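Subject: Re: Cold-frame lettuce, anyone?
Date: November 10, 2024

> Is it too late to sow under cover in Gelthorpe?

Not at all! I put in 38 plugs last week – all up and green. The seed was the Wonis mix, and it loves a chill. 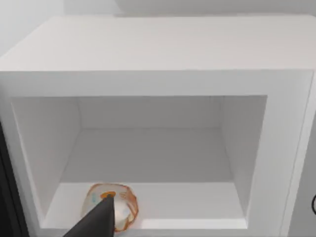
Keep the lid shut at night and open it a crack by noon. Slugs are the real trouble, so check under the leaves. I picked salad until June last time!

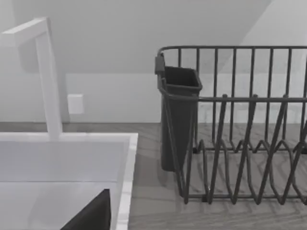 Tveit wrote back that spinach does even better there, and stands a hard frost with no cover.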